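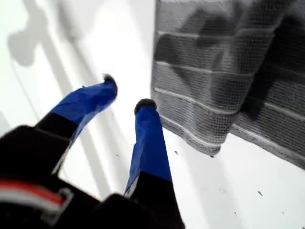

Gripper over a white surface.

How to get a rental unit ready to list in 2 days

Posted July 22, 2012 by Shabani Rweyemamu

Did this again in June with the upstairs unit on Flores so it's fresh. Two days, one person, no contractor. If the last tenant left real damage this won't cover it, get quotes first and come back.

Before you start

Keys. All of them, mailbox too. Power and water still on in your name (call the day before move-out, not the day of). Trash bags, spackle, one gallon of the wall color, a cheap angled brush, lightbulbs, furnace filter. Write the filter size on the closet door in pencil and you'll never guess again.

Day 1, morning: walk it

Go room to room with the move-in checklist. The signed one. Mark every difference and take a dated photo of each. Do this before you clean anything, deposit arguments get settled on these photos.

Open every window, lock every window. Run every tap. Flush. Look under both sinks with a flashlight and feel the shutoff valves with a dry paper towel. Test the smoke alarms and change the batteries even if they chirp fine.

Day 1, afternoon: walls and paint

Fill nail holes, let dry, sand, touch up. Feather the edges or you get shiny squares all over. If more than a few spots on one wall, paint the whole wall corner to corner. Quicker than it sounds.

Don't change colors. I went from Lano beige to a gray in one unit and have been carrying two sets of cans ever since. Pick one and stick with it for every unit you own.

Day 2, morning: clean

Top to bottom. Fans, then cabinets, then counters, floors last. Oven first if it needs the spray, it can sit while you do the rest. Pull the fridge out. Yes, really. Wipe inside the dishwasher door along the bottom edge where everbody forgets.

Carpets: I pay for this. $300 set aside per turnover covers the carpet and all the supplies. Keep the reciept, some leases let you charge part of it back and some states don't, so check yours.

Day 2, afternoon: photos and the listing

Lights on, blinds open, toilet lids down. Stand in the corner, hold the camera at chest height. Five good ones beat a pile of blurry ones: front, living room, kitchen, biggest bedroom, bath.

Then write it. Rent, deposit, date available, lease length, pets yes or no, parking, laundry, who pays which utility. Put the rent in the first line. Mine looked like this:

946 Barkaneo, upper. 2 bed, 1 bath. Off-street parking, coin laundry in basement. Water paid, tenant pays gas and electric. One year lease. No smoking. Avail. now.

Skip "must see" and "won't last." Don't describe who you want living there either, no "perfect for couples," that's a fair housing problem. Describe the unit.

Showings

Group them. One evening, 5 to 7, everybody gets the same application and the same written criteria. Keep the applications in the order they came in.

I post in the Bandilley paper plus online, and a sign in the window. The sign still gets the most calls.

Next up: screening, and what to do when the references don't call back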